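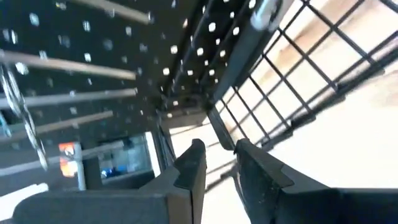
## Ticket: wrist-view policy keeps missing the pegs

**Status:** open, workaround in place
**Component:** Fonis (training + rollout), Pultent checkpoint
**Opened:** April

Okay, so I've been chasing this one all afternoon and I want it written down before I forget the order I tried things in.

The task is hanging a chain on a peg rod on the black pegboard. The Pultent checkpoint trained on wrist + overhead views does fine. The ablation trained on the wrist view only (same 300 demos, same seed) goes for the right part of the board and then closes on air next to the rod. Every miss is to the same side, which made me think calibration and not learning. I was wrong, but it cost me a while to find out!

### What I tried

1. **Re-ran hand-eye calibration.** Twice. Residuals looked normal both times, and the misses didn't move at all.
2. **Checked the crop.** Fonis center-crops by default and I was worried it was eating the fingertips. Nope, both tips are in there with the gap between them.
3. **Swapped the gripper fingers for the spare set.** The ones on there have some scuffing and I thought maybe the matte finish had changed enough to matter. No difference. Put the old ones back.
4. **Replayed a demo open loop.** Landed on the rod, so the arm and controller are off the hook.
5. **Looked at the attention maps on the failed rollouts.** Should have been step one, sigh. The pegboard is full of bright square holes in diagonal rows, and the black wire grid on the other side is square openings too, so at this wrist angle there's repeating pattern almost everywhere you look. The policy was locking onto the holes and hardly using the rods, which are pale and all run parallel anyway.

### Workaround

I retrained with random wrist roll of up to 15 degrees plus a patch dropout over the background (the Carbone config has both, you just have to turn them on – they're off by default). Ran 30 rollouts on each checkpoint:

- wrist only, before: 9 hung
- wrist only, after: 21 hung
- wrist + overhead: 26 hung

So it's a lot better but still short of two views, and I wouldn't put the before number in the paper without a footnote on the augmentation.

### Still to do

- Collect 75 more demos with the board moved, then rerun all three
- Find out if dropout alone does it (my bet is yes, the roll felt like it slowed training down)
- Ask on the Flernik channel if anyone has seen this with their grid panels

Leaving this open until the 75 are in. Logs are in the usual folder, the run names start with "pegmiss".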